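Tamside Home Forum > Bedding and Mattresses > Musty smell and condensation, mattress against outside wall

milagros_v
Fri 12 October
Bedroom is on the north side. Humidity reads fine by day and climbs overnight. The mattress smells musty at the wall end. I was told to buy a lighter comforter. Does the top layer matter at all, or is it only what's underneath?

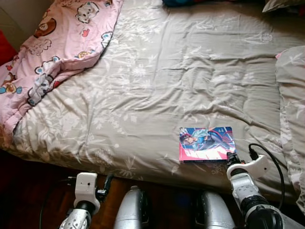 Trinh Huỳnh
Moisture goes down as well as up. A sleeper gives off water vapor all night, and part of it condenses at the coldest surface, usually the mattress underside. A comforter spread flat across the mattress straight after you get up holds that vapor in. Fold it back to the foot for 30 minutes first.

D_Ton
Disagree on priority. Airing the top does little if the base is solid. Slats first, then a gap of 40 mm to the wall.

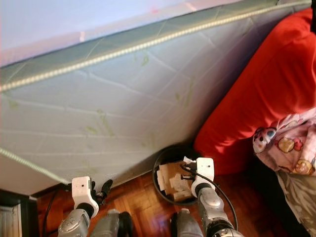 Quilted cover, leaned against the wall.

Fidelina Cusi
Lean it with the underside facing the room and get a fan on it. If you see marks on the cover, don't assume mold. Dye and detergent leave marks too. Dab one with a damp white cloth and see if color transfers.

D_Ton
A cloth test proves nothing. Some mold wipes off.

Fidelina Cusi
It rules out loose dye on the surface. I didn't say it proved anything else.

milagros_v
Base is solid board. Would a Dralico dehumidifier fix it without changing the base? The small one takes 500 ml a day.

Trinh Huỳnh
It will lower the room figure. It won't warm the board. I ran one from July on and the underside was still damp at the wall end.
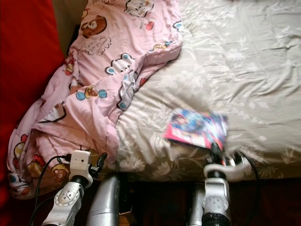

Fitted sheet on, blanket to one side.

loan_n
Fitted sheets matter less than protectors. A vinyl-backed protector blocks vapor and you sleep clammy. Use cotton or a breathable membrane.

D_Ton
Agreed on vinyl. Still slats first.

milagros_v
Ordering slats. Will post readings after two weeks.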